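Buying a robot arm for a small workshop: tips before you spend
By Kalliopi Tzavaras, Lornside

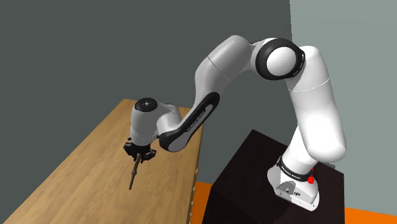
Simulated view: arm on its own pedestal, gripper holding a thin brown stick over the table.

Draw your bench first. Before you ask for any price, put your table and the arm into a simulation, even a simple one. I spent two evenings on mine in July and it changed my shopping list completely.

Budget for the stand. The sellers speak much about the arm and little about what it stands on. Plikitz asked me 458 pounds for a steel pedestal, with delivery to pay on top. A pedestal beside the table also leaves the whole bench top for work.

Measure the reach from the base, not from the table edge. My first plan was 13 cm too short at the far corner.

Ask what the gripper can hold. Thin pieces are harder than thick ones. Send the seller your thinnest part and ask for a test. Usard did this for me free of charge, Milošević wanted a deposit.

Spare finger pads: 47 pounds the pair. Order two pairs with the arm, so you pay the postage once.

Keep money for the small things:
- fixing bolts and a drill bit of the right size
- cable covers for the floor
- an emergency stop button, if it is not in the price
- one day of training

For me these came to 113 pounds without the training, which I have not booked yet.

Do not buy in the same week when you get the quote. Ask also how long the price is valid, and get the answer in writing.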